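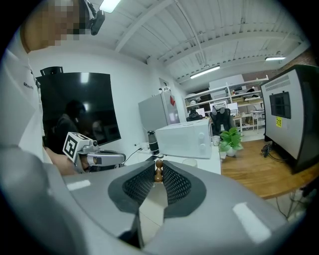

3 October 2022

Writing room notebook, the Drurkelbridge serial. Long session today, and a good one, so I want to get it down before I lose the thread of it.

Chapter nine now stands at 1361 words, up from 400 when I opened the file this morning, and most of the new material is Essien crossing the salt flats with the broken compass. I had been dreading that stretch ever since May, when I first sketched it, and then it came along quite happily once I stopped trying to explain the magic and just let the poor creature be thirsty and cross for a page or two. The griffon banter still needs a trim. I love it dearly, but it goes on (as do I).

Continuity trouble, for whoever edits next: in chapter four we said the gates of Skallier close at sundown, and in chapter seven Essien strolls through them at midnight with a cart. I would rather keep the cart scene - it gets the warmest comments of anything we have posted - so please change chapter four. One line near the end of the tavern argument should do it. Also, Brondar is "the old mare's nephew" in the prologue and her grandson everywhere else. Grandson, please!

Tried the tags again. Adventure and Slice of Life together seem to suit us better than Adventure alone, though I went back and forth on Alternate Universe for far too long over a cup of tea. Left it on for now. The blurb is down to 200 characters and reads much less like a school report.

We had 238 readers following the story at last look, and I did write back to everyone who commented on chapter eight, even the very long one about cart axles, who made some fair points.

Still to do: name the ferry, read the flats scene out loud, and decide whether the compass gets mended in ten or stays broken until the end. Leaning toward broken.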